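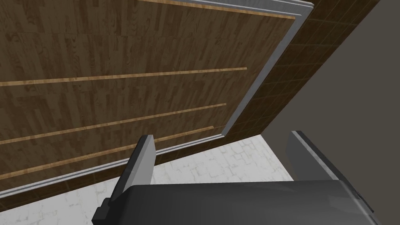 Wooden panel with light strips.

Claruto Wall Absorbers: Frequently Asked Questions
Last revised in January. Applies to panels made by Faduvance at the Flirkmont plant.

General

What does a Claruto absorber do?
It reduces the amount of sound reflected back into a room by the surface it covers. Speech becomes easier to follow and the room sounds less harsh. The effect is strongest in the middle and upper part of the speech range and falls off toward the bass.

Will it stop sound from the next apartment?
No. Absorption and isolation are separate problems. Isolation depends on mass, airtight construction and mechanical separation between the two sides of a wall. An absorber is light and porous and adds almost nothing to any of these. If you hear voices through a party wall, look first at gaps around outlets, pipes and baseboards.

What is inside the panel?
A mineral fiber core, 2 inches thick, with a stiffened edge and a woven fabric face. The back is open. Do not add a solid backing sheet if you intend to use the spacers.

Can I paint the face?
No. Paint closes the pores of the fabric and turns the panel into a reflector at high frequencies. Order a different fabric instead. Replacement covers are sold separately and are fitted from the back with staples.

Planning

How many panels do I need?
Work from the reverberation time. Estimate the present value from the room volume and the absorption of each surface, decide on the value you want, and convert the difference into square feet of absorber. The order form has a calculator that does this. It assumes a closed room of ordinary proportions, and it gives poor answers for stairwells, open lofts and long corridors.

What should I enter for furniture?

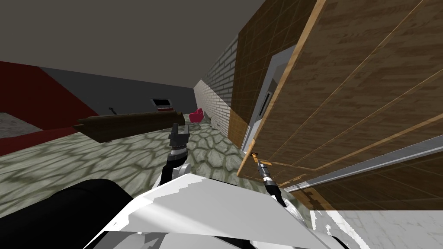

Enter each piece by its surface, and ignore what the piece is called. The calculator treats upholstery as an absorber and bare wood, glass, metal and sealed masonry as reflectors, with separate fields for each. Curtains go in their own field, measured flat and then corrected for fullness. In a room like this one the long brown wooden seating goes under bare wood, whatever its size, and the brick wall goes under masonry. A small armchair gets a single entry under upholstery if it is padded; otherwise list it with the hard pieces. Leave thin objects such as floor lamps out altogether, as their area is too small to change the result. Rugs are entered by area and by pile height, with the underlay included in the height.

Does the shape of the ceiling matter?
For the reverberation estimate, only volume and surface area matter. Measure a sloping ceiling along the slope. For volume, use the average of the lowest and highest points if the slope is continuous. A sloping ceiling does affect flutter echo, the rapid buzzing heard between two parallel hard surfaces, and usually reduces it.

Where should the panels go?
Begin with the pair of parallel walls that has the least on it. Treat one wall of the pair, at the height of a seated or standing listener's head, and leave gaps between panels. Spreading the panels out gives more absorption per panel than butting them together, due to the exposed edges. Corners are a reasonable second choice.

Is it possible to use too many?
Yes. A room with excess high-frequency absorption and untreated bass sounds dull and boomy. Stop when conversation is comfortable. Customers setting up a room for music should request the printed guide, which covers bass traps and diffusers.

Installation

What tools are required?
A level, a tape measure, a drill and the bit supplied in the hardware bag. Each panel hangs on 2 clips. The clips fit drywall anchors or masonry plugs. Both kinds are in the bag.

Do I need the spacers?
They are optional. Spacers hold the panel off the wall and leave an air gap behind the core, and the gap extends useful absorption to lower frequencies. We recommend them on solid walls – less so on drywall, where the wall itself already absorbs some low-frequency energy.

Can the panels be hung on a ceiling?
Only with the ceiling kit, part 157. The wall clips are not rated for overhead use. The kit includes safety wires, and these must be anchored to joists or to a structural deck.

May I cut a panel to fit around an outlet?
Cutting is possible with a long serrated knife, working from the back after the cover has been removed. It voids the warranty on that panel. Wear gloves and a dust mask, and reseal the cut edge with the tape sold for this purpose. Do not cover an outlet, a vent or a thermostat.

Care

How are the panels cleaned?
Vacuum with a soft brush at low suction. Blot marks with a damp white cloth. Do not soak the fabric and do not use steam.

Are they suitable for bathrooms?
No. Continuous damp leads to sagging and stained covers. The Dovhaniuk range has a sealed film face and is intended for humid rooms, at some cost in high-frequency performance.

Orders

How long does delivery take?
Stock fabrics leave Flirkmont within 9 working days. Custom fabrics depend on the mill, and the date is confirmed by email after the deposit is received.

Can I return panels?
Unopened cartons can be returned for a refund less freight. Opened cartons are accepted only for damage or a manufacturing fault – keep the packaging and report the damage before installation. Custom fabrics and cut panels are not returnable.

Do you sell samples?
Fabric swatches are free. A core sample is available for a small charge, credited against the first order.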